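Threads > Kitchen & Table > Natalina Marchetti

ok so I'm five weeks into trying to cook my grandmother's bean soup from memory and I have opinions now

she never wrote anything down. my aunt swears it was 300 grams of dried beans, my mother says 200 and "a potato if you have one." these are two different soups!!

also the beans. she bought hers from Stamatopoulos, the little grocery over in Fonddale, and it closed years ago, so I've been working through every bag I can find (the big white ones fall apart on me every single time)

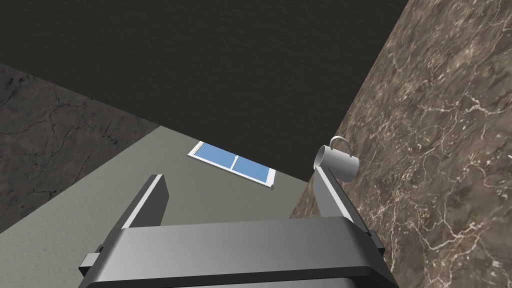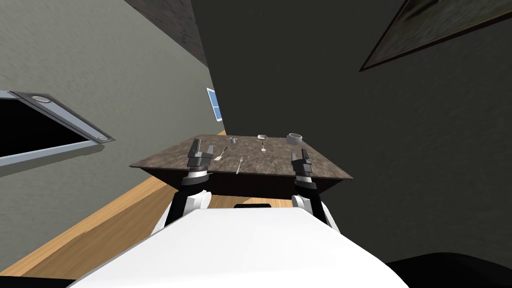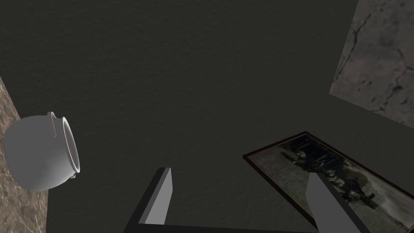 I think I've been starting it wrong. I was frying the onion hard and she let it go slow, with the lid on, until you could smell it from the stairs. And I need a different pot. Mine is wide and flat and the liquid is gone before the beans are soft, so I want something rounded like that light gray one sitting partly over the marbled strip, a little cauldron basically. My cousin says just add more water. My cousin microwaves pasta.

next try is tomorrow night, 200 grams, yes potato, no rosemary (sorry mom), and I'm salting at the end even though everybody online is yelling about salting early

if anyone grew up with this soup please tell me whether the cheese rind goes in at the start or for the last hour, I keep changing my mind

Recent posts
Does anyone still soak lentils
Bread that survived my oven
February soups, ranked
What I do with celery leaves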